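Mevby Forum > Health and Fitness > Juice cleanses, go on then

posted by turnipwatch, Sun 19 April

Day 3 of the Zitoton cleanse. It cost me £108 for 5 days of bottles and a leaflet telling me to "welcome the headache". I have welcomed it. It has moved in and is asking about the wifi.

The green one is fine. The beetroot one tastes like a flowerbed. I started because my jeans and I had stopped speaking after a winter of dumplings, and I'd like us to be friends again by June.

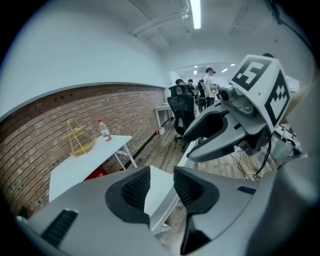
Can you drink coffee on it?

The leaflet says black coffee is allowed once a day, before noon, no sugar. I've been treating noon as a matter of opinion.

posted by lidless_pan

£108 for juice. I did the Drundska one last year and that was £179, so well done on the bargain. I lost half a stone, found it again by the weekend, and it had brought a friend.

posted by oatcake_ted

Bit harsh. I did Zitoton and slept better than I had in months. Skin cleared up too.

posted by lidless_pan

You'd also given up beer and gone to bed at nine, Ted. You told us at the time, at length.

posted by oatcake_ted

The early nights were part of the programme. Page two of the leaflet.

posted by turnipwatch

Mine only has one page. I may have eaten the other.
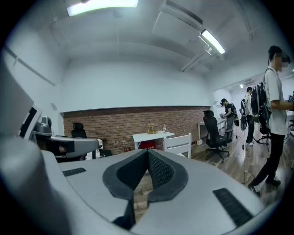 Anyway, the evenings are the worst of it. Mornings I'm quite smug, then at six next door starts frying onions and I stand by the open window like a dog outside a butcher's. Is soup cheating if it's thin?

posted by marrowfat

Soup is lunch. Have the soup. My sister-in-law swears by the Pylypenko broth plan, and as far as I can tell that's just soup with a timetable.

posted by oatcake_ted

It's cheating.

posted by turnipwatch

Had the soup. There was bread near it.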